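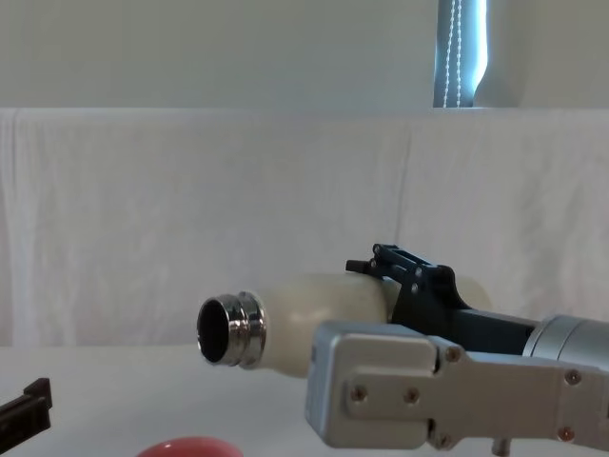 Altley Facilities Helpdesk
Ticket summary: Low flow and cloudy water at bottle filling point, second floor, Khan Building
Category: Plumbing and drinking water
Priority: Normal, raised to High on review
Status: Closed, with one follow-up action
Opened: 28 Jul 2021

Report as received

Users of the second floor kitchen have reported that the bottle filling point delivers water slowly and that the water appears cloudy when first drawn. The cloudiness is said to clear from the bottom of the glass upwards if the water is left to stand. No unusual taste or smell has been reported. The unit is a Lonotex wall-mounted dispenser with a chilled outlet and an ambient outlet. Both outlets are affected, the chilled outlet more so.

Initial response

The report was acknowledged and the unit was taken out of use. A notice was fixed to the front panel directing users to the kitchen on the first floor. Cloudiness that clears from the bottom upwards usually indicates air in the water and is not in itself a hazard, but the priority was raised to High in line with the site procedure for any change in the appearance of drinking water.

The requester was asked to confirm whether the mixer tap at the adjacent sink was affected. The reply stated that the sink tap ran clear and at normal pressure. The fault was therefore taken to lie within the dispenser or its own branch of pipework.

First visit

The isolating valve beneath the unit was found to be partly closed. It was opened fully and flow at the ambient outlet improved. Flow at the chilled outlet improved only slightly. The water remained cloudy at both outlets after 2 minutes of continuous running.

The filter cartridge was inspected. The date label had not been completed when the cartridge was fitted, and the maintenance record for the unit shows the last change as May, without a signature. The cartridge was discoloured at the inlet end. A replacement was not held in the van stock and was ordered from the stores at Drosmont.

The unit was left isolated and the notice left in place.

Second visit

The replacement cartridge was fitted and the label completed. The cartridge was flushed to waste, 8 litres being drawn through each outlet in accordance with the instructions supplied. Water at the ambient outlet ran clear by the end of the flush. Water at the chilled outlet was clearer than before but still contained fine bubbles, and the flow was uneven, with short interruptions.

The panel was removed to give access to the chiller. The hose between the filter head and the chiller inlet was found to be kinked where it passes behind the mounting bracket. The push-fit connector at the chiller end was not fully home. The hose was cut back, rerouted clear of the bracket and reconnected. No leak was visible at the joint with the supply restored.

The chilled outlet was run again. Flow became steady and the bubbles cleared. A 200 ml measure was filled from each outlet and left to stand on the worktop. Both were clear.

Further comment from requester

The requester asked whether water drawn before the unit was taken out of use should be regarded as unsafe, as several members of staff had filled bottles from it that morning. The helpdesk replied that there was no indication of contamination, but that any water already drawn could be discarded if preferred, and that refillable bottles should in any case be washed daily with hot water and washing-up liquid and left open to dry.

The requester also asked whether the drip tray could be replaced. This has been logged as a separate request and will not be dealt with under this ticket.

Sampling

A water sample was taken from each outlet after the repair and sent for routine analysis. The results were within the site limits. A copy has been placed in the water hygiene file for the Khan Building.

Cause

Restricted supply to the chiller, arising from a kinked hose and a partly closed isolating valve, together with a filter cartridge in need of replacement. Air is thought to have been drawn in at the loose connector. The date on which the hose was displaced could not be established. The maintenance record contains no entry for work behind the panel.

Resolution

Valve opened, cartridge replaced, hose rerouted and connector remade. Unit returned to service and notice removed. The requester confirmed by reply that both outlets were working normally.

Follow-up action

The 3 remaining Lonotex units in the building are to be checked for the position of the isolating valve, the routing of the chiller hose and the presence of a completed cartridge label. Action assigned to the planned maintenance team. Users who notice a similar fault at any of these units should open a new ticket, giving the floor and the outlet affected, and should not reply to this one.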